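Bomgate hall swap table is back, and so am I

Monday, September 16, 2002

Well, it's happened again. I went down to the Bomgate hall on Saturday morning meaning to drop off one carrier bag and be home by eleven, and I came back at half past one with two bags and a sore arm. The swap table has reopened after the summer and I have to say I've missed it!

For anyone new to the village, the idea is simple. You bring in odds and ends you don't need, they go out on the table, and anybody can take what they like. No money changes hands, although there's a tin by the door for the heating. The last one was in July, before the hall floor was done, and the new one has come up a treat (mind the step by the Dunne Lane entrance, it's higher than it was and I found it with my toe).

Elvira Salazar was setting up when I got there and says 70 people came through before lunch, which has to be a record for a wet Saturday. Some 281 things were handed in, going by the sheet, and most of them had gone by closing. The big stuff went first, as ever. I had my eye on a standard lamp and was beaten to it by Martim Morais, who at least had the decency to look guilty carrying it out to the car.

I like the small things best anyway. There was a rolling pin, plain light wood with rounded ends and no handles, the sort my gran swore by for pastry, and a good glass jar with a black screw lid, still with something like seeds or grain in it. Paper cups too, a white box with a barcode on the front, and a tennis ball, all on that teal cloth with the woven screen behind.

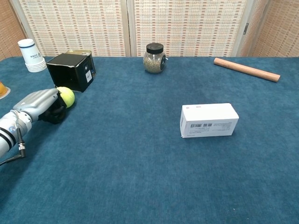 Tiziana Vitale would like to see the kitchen things kept on a table of their own next time, as she spent ages hunting for baking tins among the toys and the jigsaws and went home with none. She also asked whether jars could be emptied and washed before they're brought in. I'm with her on the tins. On the jars I'm a bit torn, having once got a very nice lot of lentils that way, but fair enough.

The other grumble I heard was about parking. Please don't use the spaces outside Nurkitz, they need them for deliveries on a Saturday and they've been very patient with us. The field behind the hall is open from nine and there was loads of room.

The next swap is in a fortnight, same hours, ten till one. Things can be left from nine, up to 5 items each please, and no electricals without a plug. Duangjai Jaidee is doing the teas again and wants it known that there will be more cake this time. Bring your own bags, we ran out.

And if anybody picked up a green umbrella from the stand by the coats, it wasn't part of the swap, it's mine.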